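Hollis Robotics Club
Minutes of the regular meeting, March 3, 2019
Chair: Elias Bitar

1. Fan sorting task

The minutes of the previous meeting were approved without changes. The chair reported on the Camau project. The task for the June competition remains as set: pick up closed folding fans from the cell floor and pack them in the tote bag. Both arms stay on the shared front rail. The right arm does the picking. 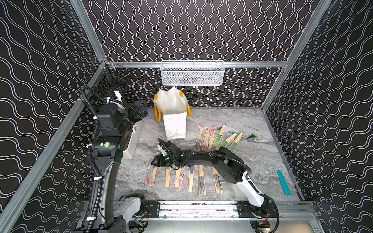

Hedum asked whether the tassels should be left on, as loose threads could catch between the fingers. The chair replied that the rules do not allow parts to be altered. Grip points will be set on the bamboo, away from the tassel end.

The bag was discussed next. Its canvas folds easily, and the planner has no model for this. It was agreed to record grasps on the fabric and on the handles as separate classes. Wrist views will be labeled first. 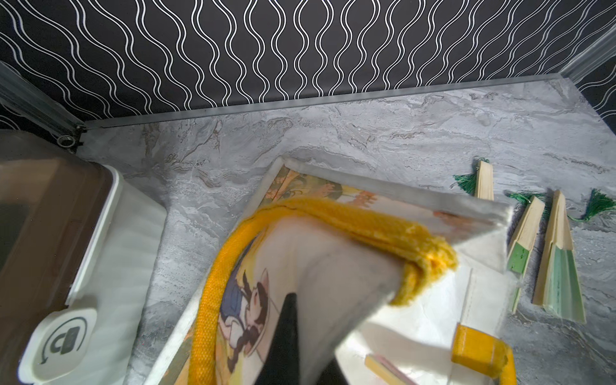
2. Training data

The current set holds nearly 4,000 labeled images. Cimeo format will be kept for export. Closed fans lying side by side are still merged by the detector, mainly where the guards touch. Motion to add 100 images of clustered fans: carried, 6 to 2.

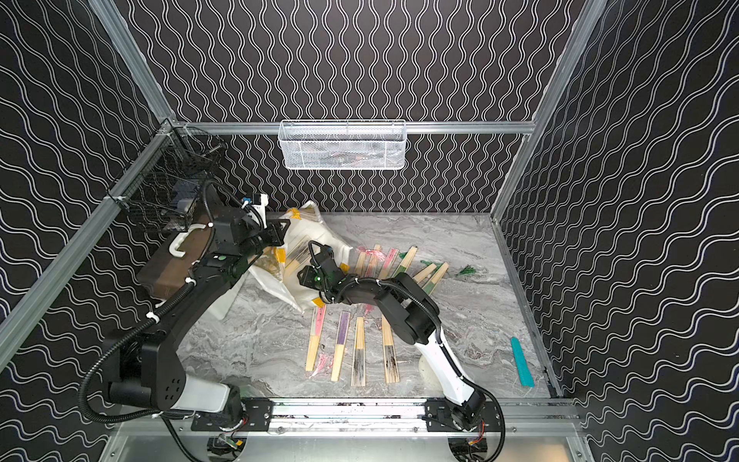
The learning rate stays unchanged until the new images are in. Gripper force limits were deferred to the next meeting. Rail speed is to be held at the present setting for all test runs.

3. Other business

Spare finger pads to be ordered. Meeting adjourned.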